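An Afternoon Among the Grippers

Opinion

I went to the open day at Zostura in February expecting to be frightened, and I had dressed for it. I had a sensible coat and a list of questions about the end of work. What I got was a paper cup of coffee, a sticker with my name spelled wrong, and a seat at the back of a room in Dadodmont where grown adults were picking up household objects very slowly.

The invitation had promised "a look at the future of tidying." I have two children and a spouse who believes the stairs are a kind of shelf, so I was the target audience. I suppose I had pictured a robot. I had pictured it rolling out from behind a curtain to music, waving, perhaps falling over. There was some talk of a robot. It was in another building, having something done to its wrist. We were told this in the tone hospitals use for relatives.

The demonstration was about the teaching instead. Zostura's idea, as I understood it after having it explained twice, is that you don't write instructions for a machine that has to put away the contents of a bedroom. You have a person do the job, over and over, wearing out their patience with a pair of hand-held grippers shaped like the robot's own. A camera on the gripper records what the fingers see. The machine then studies the recordings, the way my son studies videos of other people playing games he owns and could be playing himself.

The session I watched was called packing. Things lying on a cloth were supposed to end up in a cardboard box. A toddler can do this, though in my experience a toddler prefers the reverse. With two fingers on each hand, and those fingers at the end of a set of levers, it becomes a different matter. You forget how much of your day is done by your thumb until you watch somebody try to live without one.

They showed us what the gripper sees, and it changed my opinion of the whole business. From a chair at the back, the work looks like somebody fussing at a yard sale. From down there at finger level, an earbud case is a major undertaking. It is smooth, it is rounded at every corner, and it has no handle. Whoever designed it was clearly thinking of pockets.

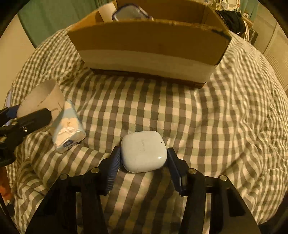 Nathalie Van Damme wrote to me after I described the afternoon in my newsletter, and she was not having any of it. She said I had gone looking for a show and then complained that I was shown work, and that if I had spent a week doing the job I would stop calling it slow. The hard part, according to her, is being dull in the right way. A person left alone will get clever, start scooping two things at once or nudging the box with an elbow, and every clever shortcut has to be thrown out, on the grounds that the robot has no elbow to speak of.

I think she is right about the elbow. I also think she has made my argument for me.

My complaint was never that the work is slow. It's that we are sold the thing as though the work weren't there. The brochure in my sticky little welcome bag used the word "effortless" 4 times. It said the system had "learned to tidy by itself." By itself! I had just spent an hour watching it learn to tidy by somebody else, and that somebody's forearms were getting tired. On a slide near the end, in type smaller than the company's logo, was the number of recorded attempts they had so far for this one chore: 3961. I did some arithmetic on the back of my sticker and decided that I have probably not put away 3961 of anything, ever, and I am considered a functioning adult.

There is a competitor, Clitine, which had people at the open day too, standing by the cookies with the look of guests at an ex's wedding. One of them told me that their own collection had passed 3000 attempts and would be "higher quality." When I asked what a high-quality attempt at putting something in a box looked like, he thought about it longer than I expected and said, "You wouldn't notice it." I've had a soft spot for Clitine ever since.

I don't mean that as a knock on the people holding the grippers. They were the only ones in the building who didn't exaggerate. The man from Sales (he introduced himself that way, and I never did get a first name) told us that every home would have one of these within a few years. The woman who had been doing the packing was asked the same question during the break, and she said she'd be happy if it could manage socks. I know which of them I'd lend my house keys to.

What I'd like, and I put this on the feedback form in block capitals, is for the next open day to leave out the slides and hand around the grippers. Let the investors have a turn. Let the newspaper people have a turn. I had mine, at the end, when most of the visitors had gone off to find their coats. I was given a glue stick and a plastic cup and told to put the one into the other. It took me 11 tries. A very kind young engineer said that the failures were useful too, and I have been trying to get that in writing for my family.

So will I buy one, when the wrist is healed and the price comes down? Possibly. My stairs are not improving. But I'd want the box to say on the side what went into it, the way a can of soup does, starting with the hours of other people's hands. Van Damme says they would never print that, as it would put the customers off. She may be right there as well. It would have the opposite effect on me. I trust the thing a good deal more now that I've seen how much bother it was, and I'd trust the brochure more if it had been to the same open day I went to.

The sticker, by the way, is still on the coat. It doesn't come off.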